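An afternoon at Brornora, with hat

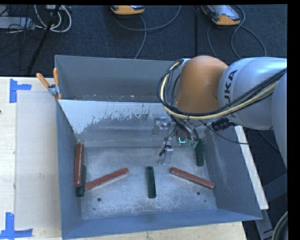 What do you get to see at a Brornora open day? The ground floor, most of the first floor, the walled garden as far as the pond, and the ice house if it hasn't rained.

It had rained. The ice house was shut, and a laminated card on a string told us so with what I thought was a certain satisfaction. I had driven a long way for that ice house. I first read of it in June, in a county guide left behind in a holiday cottage, where it was called "the finest of its date in the district". I have since wondered how many others of its date the district has, and whether they are open.

Brornora opens its doors on a handful of afternoons a year, and the one I went to was September 17, 2022. You leave the main road at a sign for a garden centre, ignore the garden centre, and follow the park wall until you lose faith. The gates come shortly after that. Parking is in the lower field and costs nothing, though I'd say the field takes its payment in shoes.

The house is a tall, plain, rather cross-looking building in brown stone, put up by a family called Niazi in the years when they had money and altered by them in the years when they didn't. You can read their fortunes from the lawn. The middle is handsome. The east wing is handsome to the height of the first-floor windows, at which point something went wrong with a shipping venture, and the rest was finished in whatever was going cheap. The west wing was never built at all. It appears on the big plan in the hall, coloured in pink, and our guide gestured towards it several times as if it might yet turn up.

Tours go in parties through the front door, where there is a mat, then a second mat, then a request about rucksacks. The hall is the best room in the place and the coldest. It runs to the full height of the house, with a staircase that climbs three sides and a painted ceiling of the Four Seasons. Autumn was lost to a burst tank and has been replaced by a second Spring. I liked this very much. Both Springs look pleased with themselves, and Winter has been left with his back to the pair of them.

From there you go to the dining room, where the table is laid for a dinner that seems to have been mostly forks, and on to the library. The catalogue lists 380 books on the subject of drainage. They belonged to the second Mr Niazi, who is said to have read them all and then dug the pond in the wrong place. His portrait hangs over the fire. He has the look of a man who would like to show you a diagram.

Upstairs there are 7 bedrooms on the plan, and we were shown four. The best is the Chinese Room, called that for a wallpaper which was taken down and sold long ago. What's left is a strip behind the door, about as wide as a hand, with most of a bird on it. We took turns. It is a lovely bird and I don't grudge the queue, but I would have given the room another name by now.

Between the wars Brornora was a school, then a store for somebody's furniture, and after that it was more or less left to the jackdaws. The present owners took it on in 1990. The guide told us they had found no roof over the east wing and a full-grown elder in the morning room, and there is an album of photographs from that time on a side table which I recommend above most of the furniture. You see the same room over and over, first with a tree in it, later with a ladder, and finally with a sofa. The sofa is still there and you mustn't sit on it.

Then comes the tower. Every house of this sort has a part that the owners are secretly proudest of, and you can tell which it is from the number of warnings. There are 194 steps to the top, and the figure is given at the bottom, again on the first landing, and once more near the top, where I felt it was no longer useful. The tower was built so that the third Mr Niazi could look at Bravberg, the neighbouring estate, which he had hoped to buy and didn't. Bravberg's owners planted a row of limes in reply. The limes did well. From the parapet today the view is of limes, with one chimney.

I did go to look at Bravberg on the way home, feeling somebody should. It is a hotel now, with a spa. The chimney is nicer close up.

Back on the ground, the walled garden needs half an hour, or longer if you like pears. The old varieties are trained flat against the south-facing wall and have small lead labels you can't read. The glasshouse has a vine and a stove that no longer heats it. The pond is where the path gives up. It was meant to catch the water coming off the hill, and all the water coming off the hill goes politely round it and into the kitchen yard, as it has done since it was dug. There is a very good gully in the kitchen yard.

Tea is served in the old laundry. I had a cheese scone, which was excellent, and a slice of something called Rokorus cake, which I had taken for an ancient family recipe. Rokorus turned out to be the home farm, and the cake was a fruit cake. It was a decent fruit cake. The tea comes in proper pots, and the tables wobble in a way that gets strangers talking, mainly about folded napkins. The couple at mine had come for the ice house too.

The shop is a cupboard off the passage. It sells postcards of the ceiling (both Springs, sold separately), honey, a short guidebook, and tea towels printed with the plan of the house, west wing included. I bought a tea towel. The guidebook is worth having for its footnotes, which were plainly written by somebody with a grievance about the date of the stables.

A few practical matters. The upper floors are reached only by the stairs, though the ground floor and tea room are level once you are past the mats. Dogs may go in the park and not in the garden. The lavatories are across the yard, so see the remark about the gully. Take a coat for the hall, whatever the weather is doing outside, and a hat for the tower, where I lost mine. It went over the parapet in the direction of Bravberg and was last seen in the limes.

I rang a few days later to ask if it had been handed in. It hadn't, but the woman on the telephone took down a full description, brim and all, and then mentioned that the ice house had been open the following afternoon for a school party. They had enjoyed it. She said it was very dark and you couldn't see much.

Recent visits
The almshouses that moved across the road
Three follies and a flat tyre
A wet morning among the yew hedges
The museum of one village
Walking the old canal, or where it was
Tea rooms, ranked by scone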